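Kit de pince Nuton : doigts d'origine ou doigts Plurimo pour des objets mous ?

Forum d'entraide > Robotique > Bras et préhenseurs

Ccori
Posté le 30 septembre 2022

Bonjour,
Je dois choisir une pince pour un petit bras de table. J'hésite entre le kit Nuton livré avec ses deux doigts noirs et le même kit monté avec les doigts souples de Plurimo, vendus à part (60 euros la paire). L'usage : ramasser des objets du quotidien posés sur un plateau blanc et les ranger dans un bac. Dans le lot il y a du dur (ustensiles de cuisine, éplucheur) et du fragile (beignets, petits pains glacés).

Les doigts d'origine sont en plastique mat, avec une rainure allongée sur la face intérieure, et la caméra est fixée au poignet. 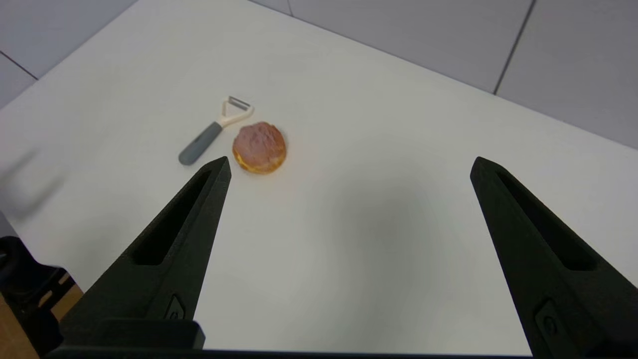

Mon budget est serré et je préfère ne pas acheter deux fois. Est-ce que les doigts rigides suffisent si on règle bien la force, ou est-ce qu'il faut prendre les souples tout de suite ? Et pour l'éclairage, l'ombre de la pince sur le plateau gêne-t-elle la détection ?

Merci d'avance.

Calach
Membre depuis mars

J'ai le kit Nuton au travail depuis 6 mois, avec les doigts d'origine. Sur un manche d'éplucheur, aucun souci, à condition de prendre perpendiculairement au manche. Si on serre en biais, l'objet pivote.

Pour le fragile, ça passe en baissant la limite de courant dans le logiciel et en fermant lentement. Le glaçage marque quand même. J'ai collé une bande de mousse de 2 mm à l'intérieur de chaque doigt, ça améliore bien les choses et ça ne coûte presque rien. Il faut refaire la calibration d'ouverture après, sinon la pince croit qu'elle tient quelque chose à vide.

L'ombre gêne si votre seuil est fixe. Une deuxième lampe de l'autre côté et c'est réglé chez moi.

Modifié : la mousse se change souvent si vous manipulez du gras.

atelier_du_fond

Prenez les souples, vous ne regretterez pas.

pmr38

Pas d'accord avec la réponse du dessus. Les Plurimo sont bien pour les objets ronds, mais ils plient sur tout ce qui est plat ou fin. Commencez avec les doigts d'origine et la mousse, et voyez ensuite. Vérifiez aussi la référence de la bride avant de commander, les anciennes séries n'ont pas le même entraxe de vis.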